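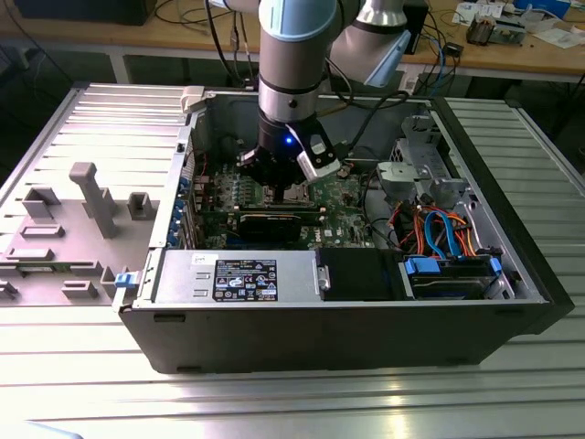
*A Dell tower, lying down and opened up.*

# Turkness

A table of classified ads for used desktop computers, copied out by hand from the notice pages in Trarosholm and cleaned up until they could stand next to each other. It holds 424 ads. Most of them promise a machine that "works great" and several go on to list what doesn't.

Last changed 18 Dec 2022. Maintained by Beaudoin, in the evenings.

## What's in the folder

- `ads.csv`: one row per ad
- `sellers.csv`: one row per seller, with names and phone numbers taken out
- `words.txt`: the spelling list, which grew longer than planned
- `skallico/`: the small cleanup script, kept under its old name so that old links still work

The script needs nothing unusual. Run it from the top folder:

```
python skallico/clean.py ads.csv --out clean.csv
```

It will complain about commas. Let it finish.

## Columns

| column | what it holds |
|---|---|
| `ad_id` | a number, in the order typed |
| `maker` | as printed in the ad, or blank |
| `asking` | price asked, whole dollars |
| `memory` | as claimed by the seller |
| `disk` | as claimed, and often more cheerfully |
| `parts_only` | `y` if the ad admits it |
| `missing` | parts the ad says are gone |
| `excuse` | free text, the best column |

`asking` is the price in the ad. What anyone paid is a private matter between two people in a parking lot, and the table knows nothing about it. The highest figure is 1000, for a machine described only as "fast." The row has been checked against the paper copy, and the seller meant it.

The `missing` column follows a fixed list: disk, memory, processor, cooler, power supply, side panel, screws, other. A tower with an empty processor socket gets `processor`, even if the ad calls it complete except for a chip. When an ad says "a few bits missing" we enter `other` and move on with our lives. 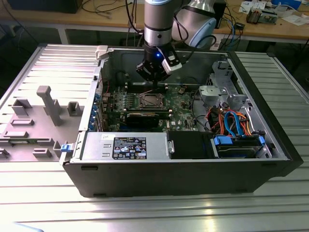
## How the ads were picked

Every desktop ad went in, with these exceptions:

- laptops, including the one advertised as "desktop (folds)"
- ads with no price, or with "make me laugh" in place of one
- ads for monitors that throw in a computer as an afterthought
- repeats from the same seller in the same month, unless the price changed

A seller who drops the price gets a fresh row with a note in `excuse`. One seller did this all through February and is a pleasure to read from top to bottom.

Spelling was fixed in `maker` and `missing` only. The `excuse` column is untouched, so expect "mother bored" and plan your searches around it.

## Known problems

- 37 rows have a blank `maker`. The ads said "black" or "normal size" and left it there.
- `memory` mixes up memory and disk wherever the seller did. Fixing it would have meant guessing.
- Graphics cards have no column. They're in `excuse`, usually in capital letters.
- Dates were dropped in version 1. They're back in version 2, except where the paper had been used to wrap something.

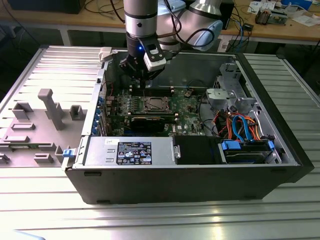
**Can I use the prices to work out what my old desktop is worth?**

You can use them to see what people in one town hoped for. Take the middle of the rows that look like yours, then expect to be offered less.

**Why are some prices zero?**

Those were "free to collect." They were left as zero so they would sort to the top, where people looking for a free computer tend to start.

**Will there be a laptop version?**

There's a box of clippings for it. The box has a lid and the lid is on.

## Things this table is bad for

Please don't use it to compare makers. An ad tells you that somebody wants a machine out of the house, and there are many reasons for that besides quality. It's also a poor guide to other towns, to shops, and to anyone who sells without writing an ad first.

It's decent for teaching people to clean messy columns. It's very good for studying the phrase "selling for a friend."

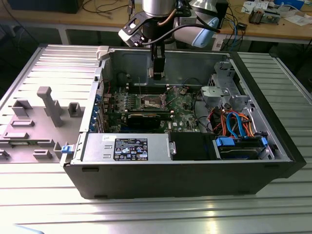 ## Corrections

Send the `ad_id`, the column, and what you think it should say. One row per message makes them easier to match up. Requests to have your own ad removed are handled first, and the reason for the request won't be added to `excuse`.

## License

Free to copy and change. Keep this file with the data, and rename your version if you change the column meanings.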